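Gripper pair, T-shirt task — notebook, Nawal Tazi
September, 8:40 a.m.

Left unit was closing late again at the end of the last block, so I went over both hand-held units before doing anything else. Cycle counter on the left one reads 1,701. We said pads get changed at 2,000 and I would like to keep to that.

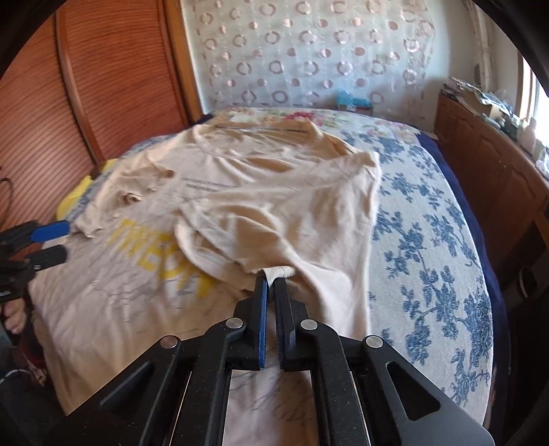
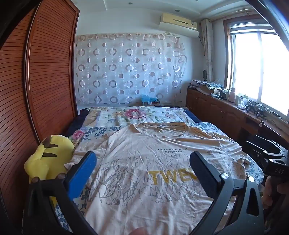 Pivot screws first. Two on the left unit had backed out a little, enough to feel play at the fingertip. Took them out, cleaned the threads, put them back with a drop of the Irance threadlocker and let it sit through lunch. Right unit was fine, only wiped down.

Finger pads: dusty with lint, mostly fine cotton. Alcohol wipe, then a dry cloth. Do not use the Radwan cleaner on them, it leaves a film and thin fabric slides. One pad has a nick at the tip. Left it on for now — spare set is in the Wultham box, bottom tray.

Re-zeroed both after that. Fully closed, fully open, five times each. Left reads 187 at full open, same as the right, so the late closing was the loose linkage and I have not touched the encoder.

Still to do:
check the screws again after the next block
order pads from Rudora, 2 sets
shorten the cable on the left unit, it catches on the sleeve when reaching across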